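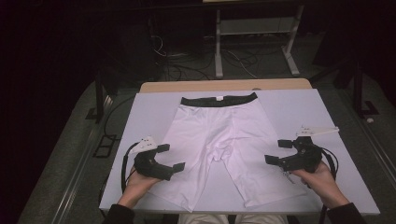

2024-08-09

Shorts all day. The fold is the same one we wrote down in June: one leg over the other, square up the side seams, then bring the hems to the waistband. Three moves on paper. With the hand-held grippers it comes out nearer nine, counting the regrips and the small tugs to get the edges straight.

Started at seven with the time check. Left and right grippers were four frames apart on the first clap, which is too much. Restarted the logger, clapped again, one frame. I can live with one. Wrote the offset in the session sheet anyway, as the Duan software has a habit of losing it when the file is renamed.

The first block went badly and it was my doing. I was moving at the speed I would fold at home. Played back at normal speed it looks fine, but the finger opening is logged slower than the hand position, so in a fast pinch the close arrives after the hand has already begun to lift. A policy trained on that will learn to lift first and grab second. Threw out the block. Second block at half my natural speed, with a full stop before each close. Dull to do, but the traces line up.

Notes on stretch fabric, for the write-up:

The leg hem does not want to be picked up. It lies flat on the board and the fingers are square, so they ride over it unless I come in low and nearly level with the surface. Steep approach, no grab. Shallow approach, grab most of the time. I am now using the shallow approach for every hem pick, including the ones where steep would have worked, to keep the demonstrations alike.

The waistband is the easy part. Thick, holds its shape, can be pinched from either side. The trouble is that it springs. If I hold both ends and move my hands apart even a little, it stores the pull and the whole garment jumps when I let go. Rule from the second block on: hands come together slightly before release. Small motion, but it shows clearly in the position trace and I think the model will pick it up.

White on white is a worry. The shorts and the board differ very little in the head view once the exposure settles, and the hem is mostly a shadow. I asked about a gray board and was told Wereo wants the same surface as the towel set. Fine. I lowered the exposure one step and noted it. The black waistband at least gives a clear heading, so every start is logged with the band direction. I began with band away from me, then turned the garment a little each time. The last block started with band toward me and was the slowest of the lot.

Stopped for lunch late. Hands stiff, mostly the right one. The right gripper carries the longer plate and I notice the weight by mid-morning. Moved its cable to hang outside the wrist and that helped, though it still catches on my sleeve when I reach across my body. Tomorrow, shorter sleeves or tape.

Afternoon was remote control on the Skernico arms, same fold, for comparison. Slower in every way. With the grippers in my hands I feel the fabric give and correct without thinking about it. Through the arms I get none of that and have to watch for it, so I pause, look, move, pause. Almost half of the remote runs had a dropped hem. I kept the ones where I dropped it and then recovered, tagged as recovery, and deleted the ones where I simply gave up. The instructions from Villau say to delete both kinds. I think that is wrong and have written back to say so. A robot that has never been shown a dropped hem will not know what to do with one, and it will certainly drop some.

Also wrote that "folded" needs a better definition. At present a run counts if the end shape is a rectangle. By that measure a crumpled pack with straight sides passes. I proposed that the hems must lie inside the waistband edge and that no fabric sticks out past the side by more than a finger width. No reply yet.

Storage: total for the garment set now stands at 1953 episodes after today's deletions. The upload was going when I left and the progress bar had not moved for a while. Left a note on the keyboard not to shut the machine down.

To do: check whether the left finger pads are worn, the pinch felt loose toward the end. Ask for a second pair of shorts in a darker color. Redo the steep hem picks from the June files, or mark them as a separate style and leave them out of the next training run.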